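周五晚上的书店朗读会

在Loltura,书店晚上七点钟关门,可是每个月有一个周五,它不关。店员把中间的两排书架推到墙边,从楼上搬下来40把椅子,在收银台旁边放一支话筒。七点半,朗读会开始。

我搬到这座城市的时候,中文和本地话都说得不够好,读书倒是读得很多。一个人读书不需要开口,这对我很合适。去书店听别人读书,是后来的事。二月的一个傍晚,我为了躲雨走进Laaksonen书店,看见椅子已经摆好了,一位穿灰毛衣的作者坐在第一排,低着头,用铅笔在自己的书上划掉一些句子。我以为是校对的人。过了十分钟她站到话筒前面,开始读,我才知道那本书是她写的。

这件事我记了很久。她划掉的句子,印在书里,别人买回家都可以读到,但是那天晚上她不愿意读出来。后来我听的朗读会多了,发现许多作者都这样做。眼睛能够接受的长句子,耳朵不一定接受。有一位写历史小说的作者告诉我,她每次准备朗读,都会给自己另外做一个版本,把“他说”“她回答”尽量去掉,用声音来区别人物。她的那本书有300多页,她只读其中的四页,可是为了这四页,她要在厨房里对着墙练习一个星期。

Laaksonen是一家老书店,一共两层。楼下卖小说、诗集和儿童书,楼上卖旅行书和旧书,还有一个很小的房间,作者在那里等待上场。房间里有一张桌子,一个热水壶,墙上贴着历次活动的海报,从最早的手写海报到现在的彩色海报,一张压着一张。店里的人给我看过一个登记本,上面记着办过的每一次活动:到今年冬天为止,是第219次。有的那一行后面写着“满座”,有的写着“大雪,来了六位”。来了六位的那一次,登记本上还写了一句:“读得很好,大家坐成一圈。”

我问过书店的人,为什么要办这么多次。从买卖的角度看,这不是很聪明的事。一个晚上的灯和暖气要钱,加班要钱,作者的火车票有时候也要书店出一半。如果来的是一位新作者,可能只卖出八九本书。她们的回答很简单:周五来听朗读的人,周六不一定来买书,但是他们在需要买一本书作礼物的时候,会想起这里。也有人从小孩子的时候跟着父母来,现在自己带着小孩子来。

我想谈一谈听众。我从前以为,来听朗读的人都是作者的读者,都读过那本书。其实一半以上没有读过。有的人是下班以后不想直接回家,有的人是陪朋友来的,也有的人每一次都来,不管是谁读、读什么。坐在最后一排靠暖气的那位老先生,我从来没有看见他买书。他闭着眼睛听,听到好的地方,右手的手指在膝盖上轻轻地动一下,好像在数拍子。活动结束以后,他会走到作者面前,说出他记住的一个句子,一般一个字也不错,然后戴上帽子回家。几位作者跟我讲,这比签名的队伍长更让人高兴。

签名的队伍也有自己的规矩。在Laaksonen,店员会先发给每人一张小纸条,请你把名字写清楚,夹在扉页里。我第一次排队的时候不知道这个规矩,轮到我,只好用嘴说我的名字怎么拼。作者听了三遍,写下来的还是另外一个人的名字。那本书我现在还留着,书里的名字不是我的,我反而很喜欢它。第二次我写了纸条,写得很大。

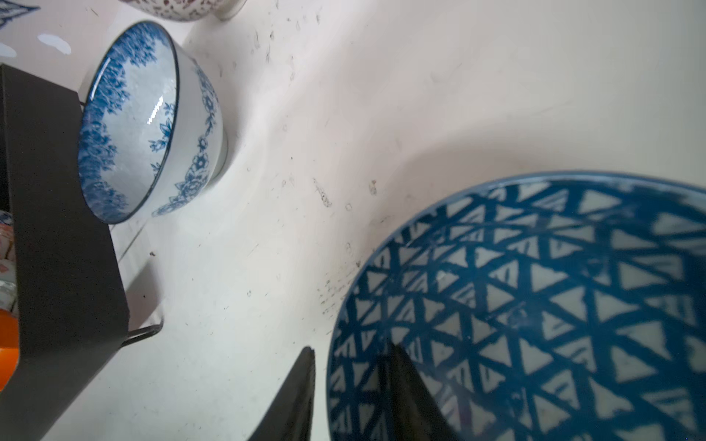

蓝白花纹的陶瓷大碗,碗内满是交错的格子纹。

去年秋天,出版社Rurmont开始跟几家书店合作,办一种新的活动,叫“三人夜”。三位作者,每人读十五分钟,中间休息一次,最后坐在一起回答问题。三位作者写的东西可以完全不一样。我参加的那一次,第一位写侦探小说,第二位写给十二岁左右的孩子看的幻想故事,第三位写诗。我本来担心气氛会不协调,因为侦探小说的那位读得很快,声音很低,死者在第二页就出现了,而后面马上是一条会说话的鱼。

可是这个安排有它的好处。为了侦探小说来的人,听到了诗;带孩子来的父母,听到了第一章里的尸体,虽然有一位母亲用手捂住了孩子的耳朵。休息的时候大家互相问:你是为谁来的?这个问题很容易开口,连我这样不喜欢跟陌生人讲话的人,也讲了几句。平常只有一位作者的晚上,休息时候大家都低头看手机,或者假装看书架上的书。

问答的部分,是我最喜欢,也是最害怕的部分。喜欢,是因为作者在这时候会讲到书里没有的事情;害怕,是因为有的提问太长。有的先生站起来,先讲自己的童年,再讲他对这本书的意见,再讲他自己也在写一本书,三分钟以后才坐下,而他的话里并没有问题。主持人这时候要很有本领。Loltura的主持人通常点点头说:“谢谢,我们请作者谈一谈童年。”于是作者真的谈起了童年,大家都松了一口气。

那天晚上有一个小女孩问写幻想故事的作者:鱼为什么会说话?作者想了一会儿,说,她写到第五章的时候也问过自己这个问题,当时没有想出来,就让鱼自己解释,可是鱼不肯解释。小女孩对这个回答很不满意。她又问:那么第二本书里它会解释吗?作者说会。坐在旁边的编辑立刻在本子上写了什么,全场都笑了,因为在这之前,还没有人听说过有第二本书。

诗人的回答最短。有人问他每天写几个小时,他说他不写小时。有人问他最喜欢自己的哪一首,他翻开书,又读了一首,代替回答。那首诗讲的是他父亲修自行车,很普通的词,没有一个我需要查字典。我学外语学了许多年,一直觉得诗是最后一关,要等别的都学会了才可以去碰。听了他读,我第二天就去买了那本诗集,薄薄的一本,在电车上读了一个来回。有三首我还是不懂,不过我知道它们读出来应该是什么声音,这帮助我继续读下去。

并不是每个地方都适合办朗读会。上个月我坐火车去了Drikidthorpe,那里的文学节在一个旧的谷物交易厅里举行,可以坐将近2,000人。台上有灯光,有很大的屏幕,作者的脸比门还要高。组织得很好,从车站到大厅一路都有指示牌,厕所也不用排长队。但是我坐在楼上,听见作者翻页的声音从音箱里出来,像有人在扫地。她讲了一个笑话,楼下先笑,楼上后笑。我买的书是提前签好名的,放在纸箱里,拿一本走就可以了。

我没有批评文学节的意思。一个住在小地方的读者,一年里能在三天之内听到他喜欢的许多作者,这是很好的事情。在火车上,我旁边坐着两姐妹,她们为了这三天存了半年的假期,节目单上用三种颜色的笔画满了圈。有两场时间冲突,她们决定一人去一场,晚上在旅馆里讲给对方听。我很想知道她们讲得怎么样。

回到Loltura以后,我又去了Laaksonen。那天读书的是一位第一次出书的年轻作者,出的是短篇小说集。她的父母坐在第二排,父亲把大衣一直抱在怀里,没有放下来。她开始的时候声音发抖,第一页读错了两个地方,停下来说对不起,重新读。读到第三页她忘记了害怕,因为故事里的人物正在和邻居吵架,吵架的声音是不能发抖的。她把邻居的声音读得特别像,我猜她真的有这样一位邻居。

读完以后,有一分钟没有人提问题。这在新作者的晚上很常见,大家不想问得不好,让她为难。后来是那位老先生先说话。他没有问问题,他说出了一个句子,是邻居在楼梯上讲的最后一句。作者听了,说,这一句她的编辑曾经想删掉。老先生说,幸好没有。

我要给第一次想去听朗读会的朋友几个建议,都是从我自己的错误里来的。早到十五分钟,可以挑选座位,也可以先翻一翻书。不要坐在咖啡机旁边,Laaksonen的咖啡机很老,偏偏喜欢在安静的段落里响。没有读过书也可以去,不必不好意思。如果想提问,先在心里用一句话说一遍,一句话说不完的,可以等到签名的时候再跟作者讲。买不买书是自由的,店员不会看你的手。还有,请把名字写在纸条上。

下一次活动仍旧在周五,七点半开始,读的是一本关于灯塔看守人的长篇小说。海报已经贴在门上了,蓝底白字,灯塔画得有一点歪。我打算坐在倒数第二排,离暖气近一些。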